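4. Storing apples and other fruit in the Baltel fruit store

This section covers loading, setting and checking the fruit compartment. Read section 3 (Positioning and first switch-on) before you start. The unit must have stood upright and plugged in overnight.

4.1 Before loading

1. Wipe the inside of the compartment with a damp cloth. Do not use bleach or scented cleaner. Apples take on smells quickly.

2. Slide the two trays in until they click. The tray marked R goes at the bottom.

3. Fit the Rornia filter in the slot on the rear wall, with the arrow pointing up. A new filter is supplied in the accessories bag. Spare filters are sold under part number 377.

4. Close the door and set the dial to 4. Wait until the green lamp stays lit.

Note: The lamp blinks while the compartment is cooling. In a warm kitchen it may blink for several hours.

4.2 Choosing fruit to store

Late-season apples keep best. Early varieties picked in August soften within a few weeks whatever the setting, and should be eaten first.

Put aside any apple with a bruise, a split skin, a missing stalk or a soft spot near the core. Use these for cooking. One rotten apple will spoil the tray it sits on.

Do not wash fruit before storing it. Wash it when you take it out.

CAUTION: Do not store potatoes, onions or carrots with apples. Carrots turn bitter and potatoes sprout early. Use the Brulton vegetable drawer (sold separately) if you want to keep both in the same cabinet.

4.3 Loading

1. Lay the apples in a single layer, stalk up, with a finger's width between them.

2. Keep each variety on its own tray where you can. Write the variety and the month on the card at the front of the tray.

3. Do not load more than 7 kg on one tray. The runners will bend.

4. Leave the air holes at the back clear.

5. Close the door. Turn the humidity slider to the leaf symbol.

Pears are loaded in the same way, but set the dial to 5 and bring them into the room to ripen a few days before you want them.

4.4 Weekly check

Take each tray out fully and look at both sides of the fruit. Turn the apples over as you go. Handle them with the flat of the fingers, as fingertips leave bruises that show up later.
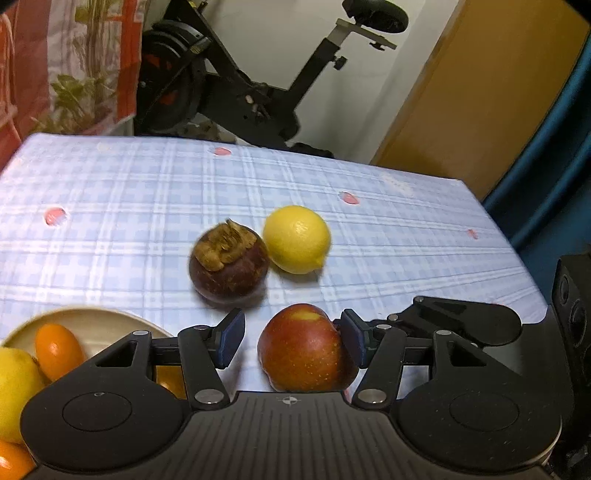
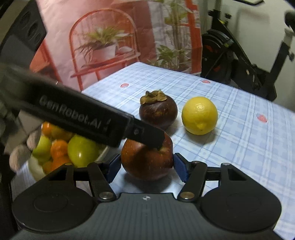 Remove anything that is wrinkled, sticky or beginning to brown. If several apples on one tray are wrinkled, the air is too dry. Move the humidity slider one mark towards the leaf and check again the following week.

If there are drops of water on the inside of the door, move the slider one mark the other way and dry the door seal.

4.5 Changing the filter

Change the filter after 3,000 hours of use, or when the orange lamp comes on. Hold the reset button for 17 seconds after fitting the new one.

Note: Filters made for the older Eshun cabinet fit the slot but do not seal. Do not use them.

4.6 End of season

Most stored apples will be finished by May. Switch off at the wall, take out the trays and filter, and prop the door open with the plastic wedge supplied.

Section last revised November 7, 2022. For fault lamps and their meanings, see section 6.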